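9월이 되니 저녁 바람이 제법 서늘해졌다. 창문을 열어 두고 거실 바닥에 앉아 있으면 그것만으로도 하루가 풀리는 기분이라, 오늘은 미뤄 두었던 팔 정비를 하기로 마음먹었다. 사실 지난주부터 손목 관절을 돌릴 때마다 작게 끄륵거리는 소리가 나서 내내 신경이 쓰였다. 처음 들였을 때는 소리 하나에도 가슴이 철렁했는데, 이제는 저 녀석이 또 뭘 해 달라는구나 싶어서 조금 정이 가기도 한다. (이런 말을 하면 다들 웃겠지만!)

점심을 먹고 Mokotix 설명서를 다시 펼쳐 읽었다. 42쪽에 손목 쪽 케이블 여유 길이를 잡는 법이 나오는데, 예전에 내가 연필로 그어 둔 밑줄이 그대로 남아 있어서 반가웠다. 너무 짧게 당기면 손목을 끝까지 돌릴 때 커넥터가 힘을 받고, 너무 길게 두면 바닥에 쓸리거나 바퀴 쪽으로 말려 들어갈 수 있다고 한다. 그러니까 그 중간 어디쯤을 찾아야 하는데, 그 중간이라는 것이 참 사람 애를 먹인다. 커피를 한 잔 내려놓고 다 식을 때까지 책장만 넘기다가, 네 시가 넘어서야 겨우 공구 상자를 열었다.

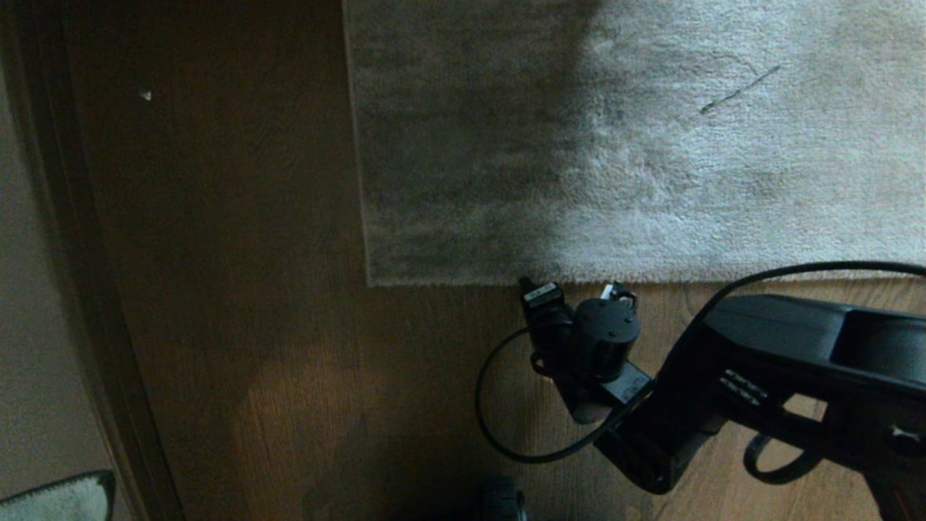
러그 끝 쪽으로 팔을 뻗어 내리고. 케이블이 그리퍼 아래로 크게 돌아 나간다.

바닥 가까이까지 늘어지는 저 고리가 오늘의 숙제였다. 우선 전원을 내리고 고정 나사부터 하나씩 만져 보았는데, 손목 브래킷의 나사 2개가 손가락으로도 돌아갈 만큼 풀려 있었다. 끄륵거리던 소리의 정체가 이거였나 싶어 어찌나 허탈하던지. Laitinen 육각 렌치로 조금씩 번갈아 조여 주고, 나사 머리에는 나중에 알아볼 수 있게 흰 펜으로 작은 점을 찍어 두었다. 그다음에는 케이블을 위쪽으로 조금 당겨 다시 묶고, 손으로 손목을 천천히 끝까지 돌려 가며 어디서 팽팽해지는지 살폈다. 묶었다가 풀고, 또 묶었다가 풀고, 그러기를 일곱 번은 한 것 같다. 무릎이 아파서 중간에 방석을 가져다 깔았다.

관절에는 Grirkon 윤활제를 아주 조금만 발랐다. 봄에 욕심을 내서 듬뿍 발랐다가 먼지란 먼지는 다 붙어서 면봉 한 통을 비운 기억이 있어서, 이번에는 정말 콩알만큼만 짰다. 그러고 나서 전원을 넣고 팔을 느린 속도로 움직여 보니 소리가 거의 나지 않았다. 아직 한쪽으로 끝까지 돌릴 때 아주 가늘게 뭔가 스치는 느낌이 있기는 한데, 그건 케이블 피복이 브래킷 모서리에 닿아서 그런 것 같다. 모서리에 감아 줄 얇은 테이프를 Stimthorpe에 주문해 두었다.

저녁은 늦어서 국수로 때웠다. 렌치를 닦아서 상자에 넣고 정비 수첩에 오늘 한 일을 적었다. 테이프가 오면 모서리부터 감고, 그때 그리퍼 손가락 쪽 나사도 같이 볼 것. 흰 펜 뚜껑을 어디에 두었는지 아직도 못 찾았다.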